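Search this site Enter keywords Go
Home | Issues | Articles | For authors | Contact

4.2 What the wrappers told us

I have to admit I did not expect to spend a whole section on wrappers. When I planned the snack cupboard study I was thinking about the food itself, and how long a packet of something sweet lasts on a shared shelf in an office kitchen. But the people I talked to kept coming back to the packaging, so I went back through my notes and recoded everything with the wrapper in mind (this took most of January, and I'd do it differently now, see Section 6).

The numbers first. Across the three kitchens — Cindon, Kuvetti and Maglaya — I logged 288 single-serve items, and 58 of those were cookies or shortbread of one kind or another. I left out anything that came in a tub or a tin, even though the Kuvetti kitchen had plenty of both, since people take from a tin in a completely different way. You can have half a cookie out of a tin. A single-serve pouch sort of commits you.

What I found in the interviews is that hardly anyone reads a pouch. I asked 16 people to tell me how they pick something out of a mixed basket, and nearly all of them started with color. "The red one" came up over and over, and so did "the plaid one." When I asked what was in the plaid one, most people said shortbread right away, and then a few of them stopped and had to think about whether it was plain or had chocolate in it. Tartan and shortbread go together so strongly for these folks that the pattern does the work of the word.

I think that matters for how we sort a cupboard. Flavor is the thing that people get wrong, and flavor is usually carried by the small stuff: a line of lettering, or a little photo of the cookie off to one side. Both of those are easy to lose once the plastic gets creased or the pouch is gathered up at one end, as in Figure 3.

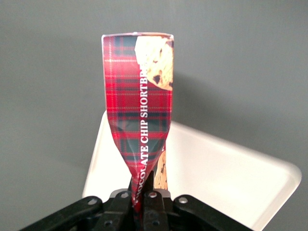
Figure 3. Tartan snack pouch, chocolate chip shortbread. The lettering runs up the pouch, with a printed cookie at the upper right.

Notice how much the plaid bends toward the bottom, where the film is bunched, while up top it still looks like a proper grid. The red carries through all of it. The lettering is harder going. It's white and it runs vertically, so you have to tip your head to read it, and even then you only get as far as "SHORTBR" from this side. I'd still call this one of the easier cases, because the cookie photo has those dark chips in it and they show up well against the tan.

So for the coding I ended up with two separate marks per item, one for "can I tell what kind of snack it is" and one for "can I tell which flavor." I had started with a single mark and it was a mess! Pouches with a strong pattern kept scoring high even when I couldn't have told you the flavor myself. Splitting the mark fixed most of that, and it also made my second pass through the Maglaya shelf a lot quicker.

One more thing that came up, which I haven't found a good home for. Several people told me they fold or twist a pouch before they put it in a bag or a pocket, and they were a little surprised to hear themselves say it. I didn't ask about this in the first round, so I only have it from the Wednesday group, and I've kept it out of the tables. The Trirndale follow-up has a question on it.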